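The best job change I ever had came with an arm and two fingers 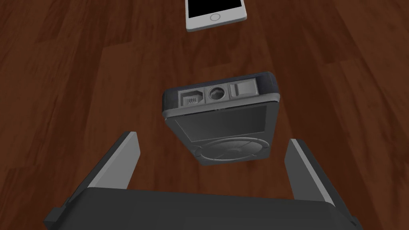
Will a robot on the sorting bench take away the jobs of the people who sort?

At our shop it took away the reaching and the lifting, and the people moved one step along to testing and repair, where we were always short.

I have worked at the Prendbridge refurbishing shop long enough to remember when "intake" was a punishment. Old phones and music players came in by the crate, and somebody stood at a bench from six in the morning and moved them, one by one, from a heap to a tray. Pick it up, turn it over, find the ports, set it down facing the right way. A busy shift was 2866 pieces. I did that for two winters and I can still feel it in my right thumb when the weather turns.

So when I hear people talk about automation as if it were a weather system rolling in to flatten us all, I want to drag them over to bench four and make them watch. I love that bench! I'm not an engineer and I don't own a share of anything, I just happen to think it's the best thing that has come through our door in years, and I'd like more workplaces to get one the way we did (more on that in a minute, because the way matters a lot).

The system is called Tresteck. Before it ever touched a real device it spent the spring in simulation, and those of us who had done intake by hand were asked to sit in on the sessions. I expected to be bored. Instead I got into an argument in the first ten minutes over how to hold a click-wheel player. The practice version wanted to come at it any old way, and every one of us who had done the work knew you leave the headphone jack and the hold switch alone, you take the thing by its sides, and you don't squeeze across the screen. We had never said any of that out loud before. It had never been in a manual. It was just in our hands, and there we were, explaining it to a room of people who wrote it all down.

That did something to the shop. For years intake had been the job you gave to whoever started last, and the pay said so. Once the sorters had to spell out what they knew, it got a lot harder for the front office to go on calling it unskilled. When the new pay grades came in July, "handling knowledge" was a line on the sheet. I don't think that line would exist without the robot.

Now for the part where I try to be fair. There are 28 of us on the floor, and 13 used to spend most of the week on intake. All of those people still work here, but they don't all do what they would have chosen. Testing means sitting still and reading a screen, and a couple of my coworkers liked standing, liked the radio, liked having their heads free. One told me she used to plan her whole garden over a crate of phones, and now she has to think about batteries. I don't have a cheerful answer for her. She asked for a half day a week back at the heap, doing the odd stuff the arm still passes over, and she got it, and I think any shop that brings in a machine should be ready to say yes to a request like that.

The arm does pass things over, too. In its first week on real stock it set aside 752 pieces for a person to look at, mostly cracked cases and things with stickers all over them. Some of the managers were disappointed. I was delighted! A machine that hands you the hard ones is a coworker I can get along with, and the hard ones are the interesting ones anyway.

Our sister shop, Ardeleanu, went about it differently. The equipment showed up one morning already set up, with a laminated sheet of rules and a trainer who stayed until lunch. Same arm, same software, and people there can't stand it. They call it "the guest." They had no say in where it went, so it stands in the one spot with good daylight, and the folks who do close repair work were pushed to the back wall. You could fix half of that resentment with an extension cord and an afternoon, if somebody would ask them where they want it.

Our tracking program, Notar, raised another fight worth having. It can log every piece the arm moves, and it could just as easily log every piece a person moves. We asked for that second part to be switched off, in writing, before the arm was bolted down. It is off. I'd put that request ahead of any other if your own shop is getting ready for one of these, and I'd make it early, while everybody is still excited and in a mood to agree.

My thumb is better, by the way. I test players now, mostly the old ones with the wheel, and I've gotten quick at swapping the batteries. Next on the wish list is something to peel off price stickers, and I already have opinions about how it should be done.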